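4.3 Do owners' claims about ceramic cookers hold up?

Much of what is written about kamado-style cookers comes from people who own one and like it. That makes the literature hard to use. A cook who has paid for a heavy ceramic shell is not a neutral judge of whether it holds heat better than a cheap steel kettle, and the makers' own figures are rarely given with the weather, the fuel load or the place where the probe sat. We collected 778 written owner reports from three public message boards and tried to sort out which claims could be tested at all. Most could not. "Juicier" appeared often, and we found no report in which anyone had weighed the meat before and after.

Two claims were specific enough to check: that a ceramic cooker needs less charcoal for a long cook, and that it recovers its set temperature faster after the lid is opened. We tested a Pelitley ceramic model against a Sayce double-walled steel model of the same grate size. Both were run with the same bag lot of lump charcoal, loaded by weight, on a covered patio in March. The fan controller was a Jitix unit, moved from one cooker to the other between runs, and we used its logged readings only as a cross-check on our own probes, as the built-in sensor drifted during the trial cooks.

On fuel, the ceramic cooker did use less, but the gap was smaller than the reports suggest and shrank further when the steel cooker's lower vent was sealed with a new gasket. This matters. A good part of what owners put down to ceramic may simply be a tight fit. Nasrallah made the same point in an earlier stage of this work, and we see no reason to soften it. A leaky ceramic cooker — and after a few seasons the felt on many of them is worn flat — would probably lose the advantage altogether, though we did not test an old one.

On recovery, the results are less tidy. The ceramic cooker came back to its set point sooner when the lid had been open for a short time. With longer openings the order reversed in several runs, and in the rest we could not separate the two. We suspect that the fire, fed with extra air while the lid was up, had more to do with this than the walls did. Recovery time also depends on where one measures. Probes clipped at the grate and probes hung from the dome told different stories in the same run, and a reader who is given only the dome figure should treat it with some doubt.

Blind tasting was run by James with chicken thighs and pork shoulder from both cookers, cut and plated out of sight of the panel. Scores were given on a scale from 0 to 100. Panel members who owned a ceramic cooker did no better than the others at saying which plate came from which machine, and their scores for smoke flavor varied more between two servings of the same meat than between cookers. We do not claim that the cookers produce the same food. We claim that this panel could not reliably tell, which should give some pause to anyone selling on flavor.

A third cooker, the Omance, was dropped after its lid hinge bent during the second trial cook. Its partial data are left out of every comparison in this section. 

Figure 2. Light-colored wooden board on a blue perforated table, with small colored plastic shapes on it. 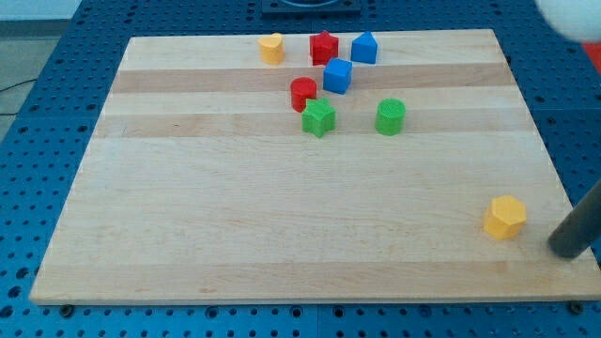
4.4 Resting and carving surfaces

Owners also disagree over whether meat should rest on wood or on a wire rack. The reports give no temperatures for either, and we treat the question as open.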